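Budget season again, and a second pair of arms

I've spent most of February with a spreadsheet open, and I'm only a little ashamed to say I've rather enjoyed it. We have to get our equipment request in to Flanbridge before the end of the month, and this year the big question is whether we ask for a second two-armed setup or spend the money looking after the one we've got.

My heart says second setup, of course! Everybody wants time on the arms, and the booking sheet is full from nine in the morning. But I sat down with the quotes over a pot of tea and the sums were sobering. Sarari want 2,033 for a pair of grippers alone, before you've bought a single cable. Issahaku came in at 1,013 for a pair, with a delivery time of 45 days, and their fingers are a simpler sort that may well do for what we're up to at the moment, which is mostly small blocks and trays.

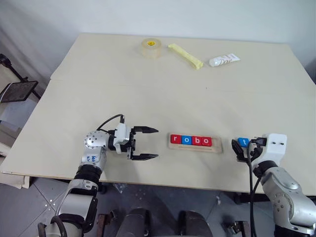
The other thing I keep forgetting (every year, without fail) is the boring stuff. Spare fingers, cable ties, a decent table, replacement letter blocks when the old ones get chewed at the corners. I put down 30 for blocks last time and had run through it by Easter. A spelling task is cheap to set up compared with almost anything else, but cheap things do add up when you do them all day long.

Then there's the service contract with Nornomby, who looked after us very well when a wrist joint went stiff in the autumn. I'd grumbled about paying for it — and then was terribly glad of it.

So my draft, as it stands, asks for the Issahaku grippers, another year of Nornomby, and a more generous line for bits and bobs. The second setup goes in as a wish for next year. I may change my mind again before it's sent, and if you've bought from either firm I'd love to hear how you got on.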